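Search this site Enter keywords Go

How Do Engineers Help a Building Grow?

When a school or hospital needs more room, it does not always move to a new place. Sometimes a new part is added to the old one. The new part is called an addition.

Structural engineers make sure a building is strong enough to stand. They think about loads, the pushes and pulls a building must carry. The weight of the floors and roof is one kind of load. People, desks, snow and wind are others.

The Jokport Library was built to hold 1,000 visitors. After its addition opened, it could hold 1,423. Before the work began, engineers from Vovix studied the old drawings and checked the soil under the ground. Soft soil can sink when a heavy wall is placed on it. The two parts of the library stand side by side with a small gap between them, called a joint. The joint lets each part move a little without cracking the other.

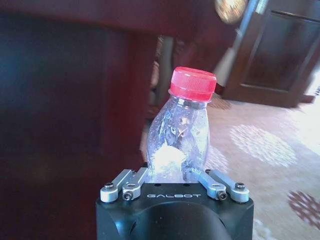
Shape helps a building carry its loads. A flat sheet of thin material bends easily, but the same sheet rolled into a tube can hold up much more. A plastic water bottle with a red screw cap can stand upright even when its sides are creased and dented. Engineers use round columns in many buildings, and they check that the sides of each column will not buckle, or bend outward, under a heavy load.

Words to know
Addition: a new part joined to an older building.
Load: a push or pull that a building must carry.
Joint: a planned gap between 2 parts of a building.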